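Guides > Robot arms > Faults and recovery

How to track down a gripper that lets go early

By Ziad Akl, September

The usual advice when an arm drops things is to turn up the grip force. I don't trust it. We did that on our Daleck controller and the arm went on dropping things, only now it squeezed them harder first. The fault was in the cable, and it took far too long to find, mostly on account of a status page that said everything was fine.

What follows is the order I would work in now.

Start with the stop button. Press it, check that the arm holds where it is, and only then put your hands near the gripper. If the arm sags when stopped, leave this guide and sort that out first.

Next, save the log before you restart anything. Ours held 2,052 grasps, and the controller had marked 971 of them as "released normally". That phrase is worth very little. It means the jaw position changed and no error was raised. Go through the entries and pick out any release that comes before the release command. We found 147, and every one of them had been filed as a success.

Now look at where the arm was at the time of each bad release. If the drops are spread evenly over the whole reach, suspect the grip settings or the pads. If they bunch up at one wrist angle, suspect the wiring, whatever the software tells you.
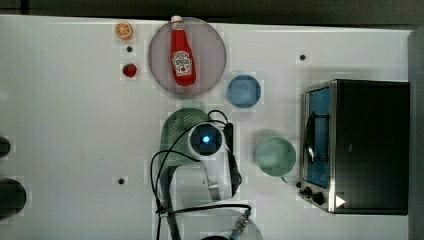 Issa wrote in to say that the same pattern on a Prelton arm was cured by a firmware update, and that pulling cables about should be the last thing anyone tries.

Perhaps. I have updated firmware for this kind of fault before and had a quiet afternoon followed by the same drops the next morning. Do the update if one is due, but repeat the test afterwards at the bad angle and at least 5 others.

For the cable test, run the arm at its slowest speed with nothing in the gripper. Turn the wrist through its full range and watch the live signal, not the summary page. Any gap in the trace counts, however short. Stop the arm, cut the power, reseat the connector and run it again. If the gap moves or goes away, you have found the right area. Swap the cable anyway -- a reseated connector can behave for a week.

Leave more slack than the Zedach fitting sheet suggests, then check that the loop can't catch on anything when the wrist turns back.

Put the grip force back to its old value last of all. I forgot, and cracked a cup.

Contact | Copyright Ziad Akl | Back to top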